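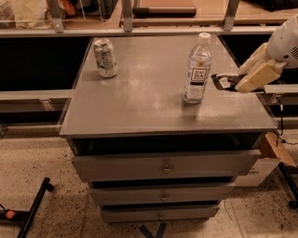
How long can I keep a pitcher of cold brew tea in the fridge before it's bad?

Three days is my limit, and I'd rather drink it in two. Strain the leaves out first or it gets bitter.

kneath_porch
ok so that's the standard advice and I've repeated it plenty, but I made a big batch of green on Sunday, forgot it behind the milk, and drank it five days later. Tasted fine! A little flat maybe. Are we all being too careful?

Radymyr Onyshchenko
Flat is the problem for me. Green tea on day five tastes like the water you rinsed the pot with. Black holds up better, I've had a plain Assam go four days and still want a second glass.

sunnysideleaf
Depends a ton on whether you sweeten it. My mother-in-law puts sugar AND peaches in hers (so good, I could drink the whole jug) and that stuff turns cloudy fast. Cloudy or stringy = down the sink, I don't care what day it is.

19steeps
Disagree with the two or three day thing. I leave leaves in overnight, strain through a coffee filter, bottle it right up to the cap, and I get a week. Been doing it since April.

Radymyr Onyshchenko
A week is pushing it. You're not heating anything, so whatever was on the leaves is still there. I do a quick hot rinse first, pour that off, then cold water on top.

19steeps
And you pour half the flavor off with it. No thanks.

kneath_porch
Does the rinse really lose that much? I've got a bag of the Zullach jasmine and it's not cheap, I don't want to wreck it.

sunnysideleaf
Not on jasmine, I tried it both ways last month and couldn't tell them apart. My husband said he could but he also said the decaf was "strong" so

Trernar_Tom
Just make less? I do one quart at a time, 2 spoons of leaf, done. By the time it could go off I've drunk it.

kneath_porch
Fair, lol. I only own the one giant pitcher though. Might look for a smaller one with a lid that seals, mine lets in fridge smell and the last batch had a hint of onion

19steeps
Mason jar.

Last updated: Saturday, October 11, 2025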